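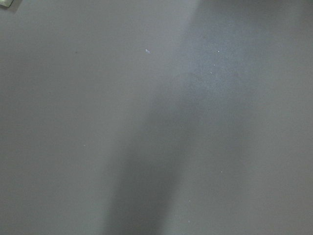 Noreen Dunne wrote in to ask why a machine that can build a car still can't wipe down her kitchen counter, and I've had some version of that question so many times that I finally gave it a page. I run small trials of chore machines out of a rented unit in Ostham. These are my opinions, updated whenever I change my mind.

## So can a robot wipe a surface yet?

Sort of! Moving a cloth back and forth on something flat is fine. Knowing where to wipe is the hard part. A few bright specks of what's probably dust or lint on a plain gray surface, with a big soft shadow running across it, is a real test. The shadow is huge and doesn't matter. The specks are tiny and they do. Plenty of software gets that backwards and goes scrubbing at the dark patch.

## Can't you just fix the lighting?

In a shop, yes, and you should. At home people open blinds, turn on lamps, walk past. The arm throws its own shadow too, and it moves every time the arm does.

## How good is your setup right now?

We did 200 wiping runs in October. In 35 of them it left specks I could see standing up (I'm not picky, ask anyone who has eaten at my place). I'd call that decent for a workbench and annoying for a dinner table.

## What about picking things up first?

Much harder. If there's something pale and a bit shiny at the edge of the view, the machine has to decide whether to move it, go around it or look again. I make ours look again. It's slow - a pass over a small table takes 4 minutes, and I could do it in one with my sleeve.

## Are shop floors further along than houses?

Way further. Kavanagh, the parts shop across the road, has a machine that cleans the same bench in the same spot every evening at six, and they love it. Then they moved the bench to Allmont and had to teach it all over again.

## Should I buy one?

For your house, I'd wait. Hildegard Lindemann asked me this and then bought a very nice mop, and she's happy with it. If you have one flat bench and the same mess every day, go see a demo and bring your own crumbs.

## Is the Lirnent software free?

The wiping part is. The look-again part still crashes if you unplug the camera, so I'm holding on to it until that's fixed.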